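Dilora opens enrollment for winter evening classes in Amaral

AMARAL, Wed 9 September – Dilora, the adult learning center on Widora Street, has opened enrollment for its winter term of evening classes. The term starts in December and runs for eight weeks. Classes are open to anyone aged 16 or over who lives or works in Amaral or the surrounding towns. 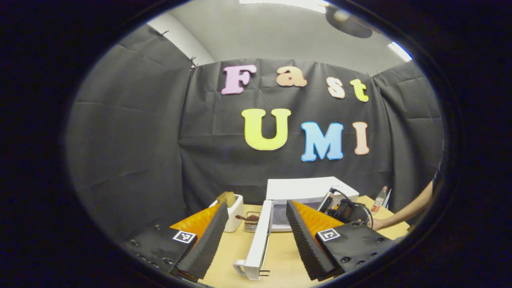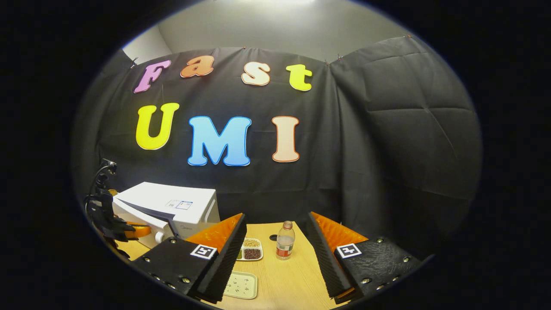 Foam letters on a black fabric backdrop.

The winter program covers bookkeeping, home repair, sewing, bread baking, conversational Spanish and Portuguese, beginning guitar, watercolor, and basic computer skills. Two courses are new this term. The first is a course in reading plans and drawings, meant for people who are renovating a house or thinking of a job in the building trades. The second is a course in writing for work, covering letters, reports and job applications.

Enrollment for the past year reached 1,234, the highest figure since the center opened. Bookkeeping and home repair filled first in each term, and both will be offered twice a week this winter so that people who work shifts can choose between an early and a late session. Early sessions begin at 5:30 p.m. and late sessions at 7:45 p.m.

Fees and reduced rates

The standard fee is $100 per course. The fee covers all teaching and the use of tools and machines at the center. Students in sewing and watercolor bring their own fabric, thread, paper and brushes, and a list of what to buy is sent out with the enrollment letter. Flour and other baking supplies are included in the fee for bread baking.

Residents of Amaral who are out of work, retired or in full-time study pay half. Reduced rates apply to one course per person per term. Proof of status is needed at the time of enrollment – a benefit letter, pension statement or student card will do. Fees can be paid in full or in two parts, with the second part due at the start of the fourth week.

Class sizes

Most courses take up to 13 students. Home repair and bread baking are limited to eight because of the size of the workshop and the kitchen. Where a course is full, names are placed on a waiting list and places are offered in the order in which requests came in. A course that has not drawn enough students by the week before the start of term may be moved to spring, and anyone already enrolled in it can switch to another course or have the fee returned.

Building and access

Classes meet at the main building on Widora Street, with the exception of guitar, which meets at the Dernari Community Hall. Both buildings have step-free entrances. The elevator in the main building was replaced over the summer and is back in service. Students who need large-print handouts, a hearing loop or a seat near the door should say so on the enrollment form.

Parking behind the main building is free after 5 p.m. The entrance is from the side street, and the front lot is kept for the clinic next door until it closes for the evening. The Dernari bus stops across from the community hall, and the last bus back to the center of Amaral leaves after the late session ends.

Term dates

The term begins in the first full week of December. There are no classes during the last week of December, and the missed week is added at the end of the term. If the building has to close for snow, a notice goes up on the center's web page by 3 p.m. and students receive a text message if they have given a cell phone number. Evenings lost to snow are made up where the room is free.

How to enroll

Enrollment forms are available at the front desk, at the Amaral public library and on the center's web page. Completed forms can be handed in at the desk or mailed. Places are not held by phone. Students returning from the fall term do not need to fill out a new form but must confirm their course choice at the desk.

Spanish and Portuguese are taught at two levels. Students who are unsure which level to take can come in for a short talk with a teacher before they enroll – there is no charge and no written test.

About Dilora

Dilora is an independent center for adult learning. It offers evening and weekend classes in three terms each year, in Amaral and at the Dernari Community Hall. The center does not award diplomas. Students who attend at least six of the eight weeks can ask for a letter of attendance.

Press inquiries: Dilora front desk, Widora Street, Amaral. The desk is open on weekdays from 10 a.m. to 8 p.m.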